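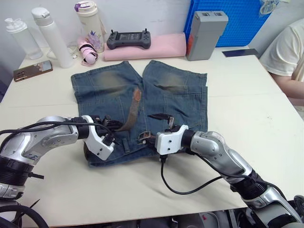 Élection partielle au conseil de quartier : peut-on voter quand on vient d'emménager ?

Imprimer cette page | Envoyer par e-mail

Posté par Lanying Mao

Bonjour à tous,

Je suis arrivée à Trikstead au mois d'avril, avant j'habitais à Clistinby, de l'autre côté de la rivière. J'ai reçu dans ma boîte aux lettres une feuille de la mairie qui annonce une élection partielle pour le conseil de quartier Derkura, parce que trois sièges sont devenus libres. La feuille dit que « tout habitant inscrit » peut voter, mais elle ne précise pas inscrit où. Je suis inscrite sur le registre de la commune pour les ordures et pour l'eau. Est-ce que c'est le même registre ? J'ai téléphoné deux fois à l'accueil, et les deux fois on m'a donné une réponse différente.

Ma deuxième demande concerne ma fille, qui a seize ans. Une voisine m'a dit que les jeunes peuvent aussi voter au conseil de quartier, même s'ils ne votent pas encore pour le maire. Je voudrais savoir si c'est exact et s'il faut une autorisation signée par les deux parents, car son père travaille à l'étranger.

Je vous prie de m'excuser pour les fautes, le français est ma troisième langue. Merci d'avance pour votre aide.

Posté par Asabe Briggs

Bonjour Lanying,

J'ai fait les mêmes démarches quand je me suis installée ici, et je vais essayer de vous répondre dans l'ordre.

Le registre de l'eau et des ordures n'est pas celui du vote. Pour le conseil de quartier, il existe une liste à part, tenue par le bureau de la vie locale, au premier étage de la mairie annexe, rue Ivanyshyn. On doit remplir un formulaire d'une page et présenter une pièce d'identité avec un justificatif de domicile. La facture d'eau est acceptée comme justificatif, donc elle vous sera quand même utile. Le bureau est ouvert le mercredi jusqu'à 18 h 30, les autres jours il ferme à midi.

Il faut habiter le quartier depuis au moins trois mois le jour du vote. Ce qui compte est la date du bail, et non la date où vous avez fait l'inscription. Si vous avez encore votre bail, prenez-le avec vous.

Pour votre fille : oui, on peut voter à partir de seize ans. La signature d'un seul parent suffit, sur le verso du même formulaire. Elle doit venir en personne au guichet, on m'a refusé de déposer le dossier de mon fils à sa place. Il existe aussi deux places réservées aux jeunes dans le conseil, mais elles ne font pas partie de cette élection partielle.

Pour donner une idée, la dernière liste affichée à l'annexe comptait 1 358 inscrits, et 54 personnes de moins de dix-huit ans étaient dedans. Votre fille ne sera donc pas toute seule.

Je vous conseille de demander le récépissé avec le tampon. Le mien n'avait pas de tampon et j'ai dû revenir.

Posté par Pendo Rugemalira

moi j'ai voté la dernière fois avec juste ma carte d'identité, on m'a rien demandé d'autre. Après j'étais peut-être déjà sur la liste, je ne sais plus. Pour les jeunes aucune idée. De toute façon le conseil n'a jamais fait réparer l'éclairage du passage derrière l'école, alors bon

Posté par Lanying Mao

Merci beaucoup Asabe, c'est très clair. Je vais y aller mercredi après le travail avec ma fille et avec le bail. Pendo, merci aussi, je prendrai quand même tous les papiers.

Dernière mise à jour : avril

Sujets liés
Comment proposer un point à l'ordre du jour du conseil de quartier
Procuration : qui peut voter à ma place ?
Places réservées aux jeunes : dépôt des candidatures
Où lire les comptes rendus des séances
Changer d'adresse entre Clistinby et Trikstead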